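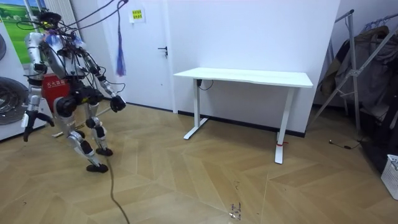
View of the room

How do I cut down the echo in a rented room without drilling into the walls?
Posted by Demetrius Rosenthal in Home & Rental > Sound and Noise
Viewed 2,427 times

I rent a ground floor room that I use for phone calls and for recording a short weekly talk for my old hiking club. The sound is bad. Every word has a ring after it, and if I clap my hands near the window I get a kind of flutter. People on calls say it sounds like I'm in a stairwell.

The lease says no screws, no nails and no glue on the walls. I asked about removable hooks and was told those are fine as long as the paint stays on. The ceiling is off limits completely.

I can spend $300 total. I have looked at a pack of Rovberg foam squares, which are one inch thick and would leave me most of the money. The reviews are mixed. Some people say they fixed everything and some say they did nothing. I also have a couple of old wool blankets I could use.

I don't care about noise from the street. I only want the room itself to ring less. What should I buy first, and where does it go?

Takagi

Keep your money in your pocket until you've tried the blankets. Hang one behind where you sit and one on the wall you face when you talk. They don't have to look nice for a test. Drape them over a clothes rack if you don't want to deal with hooks yet. Record thirty seconds of talking before and after, with the microphone in the same place both times, and listen on headphones.

One-inch foam takes down the high part of the sound and leaves the rest. That explains the mixed reviews. Somebody with a flutter between two bare walls puts it up and hears a big change. Somebody with a boomy room puts it up and the boom is still there, and now the voice sounds dull on top of it. From what you say about clapping, you have flutter, so foam would help some. Thicker material helps more and covers a wider range.

With your budget I would do this:

A thick rug with a felt pad under it, as big as you can fit without blocking the door. The pad matters as much as the rug. Check the used listings, because large rugs go cheap when people move, and August is a good month for that in a college town.

Heavy curtains over the window, wider than the glass so they hang in folds. Use a tension rod if the window is recessed. A freestanding frame works if it isn't.

Two thick panels on feet, made from a simple wood frame, mineral wool insulation and cloth. Wear gloves and a mask when you cut the insulation, and wrap it completely. Stand them a few inches off the wall. They leave with you when you move out and the lease doesn't come into it.

Also move your microphone closer. If it's two feet away, bring it to six or eight inches and turn the level down. That costs nothing, and for the talk it may do more than the rug.

ceta_renter

I had the foam squares up with the removable strips and 5 of them fell off in the first summer. The strips held to the paint and let go of the foam. If you do buy them, stick them to a sheet of cardboard and hang the cardboard.

Bookshelf full of books is good too. Mine is on the wall across from the desk.

Famine

egg cartons dont work, before anyone says it

Comment from Demetrius Rosenthal

Tried the blankets on a clothes rack last night and moved the microphone in. The flutter by the window is still there but the recording is a lot better. I'm going to look for a used rug and then do the curtains. I'll leave the foam for now. Does the felt pad need to reach the edges of the rug?

Takagi

An inch short all the way around is right, so the edge lies flat.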